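Lists > Gebremichael Road Neighbors > Messages > May

Print this message | E-mail this message

Subject: Re: Power outages and what to keep in the house
From: Letay Gidey
To: Gebremichael Road Neighbors list

Mirela asked three things in her message and I only have good answers to two of them. I have left her text in so people who missed it can follow.

> From: Mirela Queiroz
>
> Hello all,
> We were without power again on Monday from supper until
> well after midnight. That is the second time since we moved in.
> Does anyone know (1) who to call, the power company or the
> township, (2) whether the well pump can be run off a small
> generator, and (3) how long food is safe in a chest freezer?
> I would also like to hear what other people keep on hand.
> We had one candle and a phone at nine percent.
> Mirela

On the first question, call the power company. The township will only tell you to do the same. Call even if you think a neighbor already has. The outage before this one was on our side of the creek only, and the crew told my husband they had a single report for it and had put it down as one house. Have your account number ready, because the phone menu asks for it before it lets you say anything else. Ours is written on tape inside the breaker box door.

On the pump, it depends on which pump you have. Most of the houses past the Stendis place have 240-volt pumps, and a small generator with only regular household outlets will not run one. Please do not try to feed the house through the dryer outlet. It can kill a line worker. If you want the pump on backup power you need a transfer switch, put in by an electrician. We never did it. We fill two 40-quart coolers with water when a storm is forecast and use them for washing up and for the toilet, and we buy drinking water separately.

As for light, we gave up candles when the children were small. Every bedroom has a flashlight in it now, and there is one by the cellar stairs.
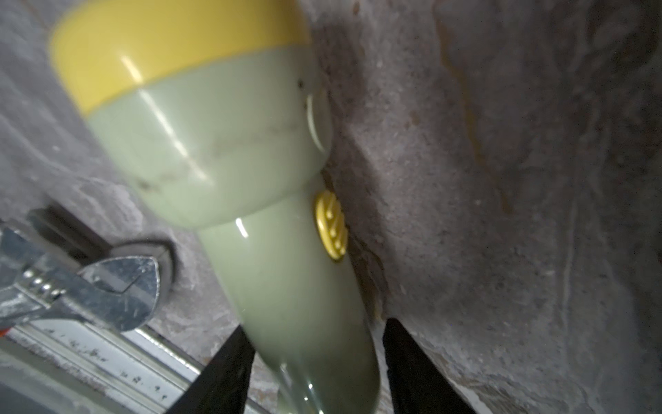 Photo: L. Gidey

Any kind will do if people know where it is. Check the batteries when you change the clocks. Old ones leak and ruin the contacts, so if a flashlight is going to sit for a year, store the batteries beside it.

The rest of what we keep is ordinary. A battery radio, a manual can opener, a paper list of phone numbers, matches for the gas stove, a week of any medicine you can't miss. Keep the loose things together in something with handles that you can find in the dark.

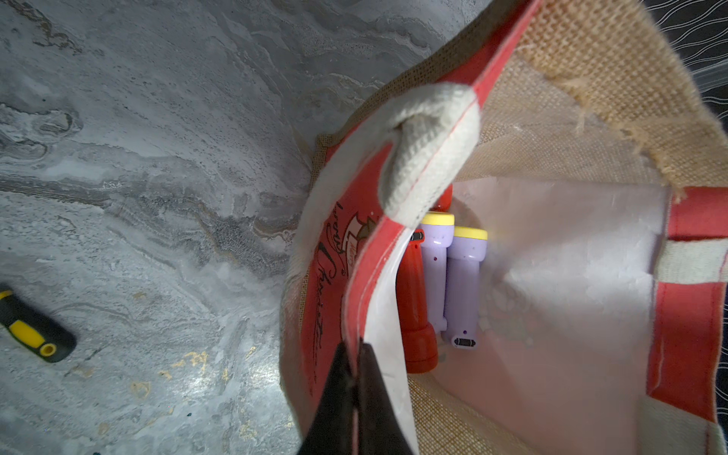 Flashlights in the bottom of a tote bag.

On the freezer, I don't want to give Mirela a firm answer. The county leaflet says a full one will hold for 48 hours if you leave the lid shut, and half that if it is half full. I would not push it in July. We once lost most of a lamb after the power was off for 72 hours, and it was a full freezer.

If somebody on the list has had a transfer switch put in recently, please post what it cost and who did the work. The last price I heard was $2647, and that was with a long run of cable out to the well house.

Letay

Contact the list owner | Copyright remains with the authors of messages | Back to top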